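3.2 Narrow tables as mixed storage

In the second part of the study we looked at the narrow table which stands along a wall in a small bedroom. Participants in our 24 households described it as a desk, a shelf, a bedside table or simply "the place where I put it". We use the neutral term landing surface. A landing surface collects objects of two types: residents, which have their place there and are seldom moved (pens, clock, books), and visitors, which come for some hours and should leave again (cups, bottles, receipts). Figure 2 shows a table from the Luna apartments, where residents and visitors share one top.

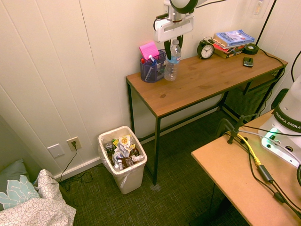
Gönül Uçar objected, on reading an earlier draft, that a water bottle by the bed is no visitor at all, as many people refill the same one for weeks and would be annoyed to find it in the garbage. We accept the point. In the final coding a bottle was counted as a visitor only when the participant had told us that it was finished with, and in two households this changed the result of the evening round.

The distance to the nearest wastebasket was the second variable. Where the basket stood more than 80 cm from the table, visitors stayed overnight in over 30 cases, and several participants said that they were waiting until there was "enough to carry". Ferhat Taşdemir proposed to record also how full the basket was, and this was added in August. 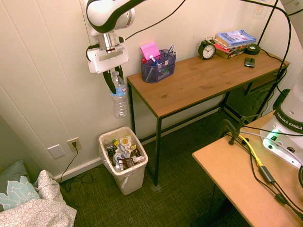
Fullness has an effect of its own, which we did not expect at the beginning. Participants who lived with a full basket tended to leave light, bulky things on the table, even when the basket was within arm's reach. The basket in Figure 2 is filled with snack wrappers and similar packaging, a load which weighs little but takes much room - a bottle adds quickly to such a pile. We therefore coded fullness by volume and did not use a scale.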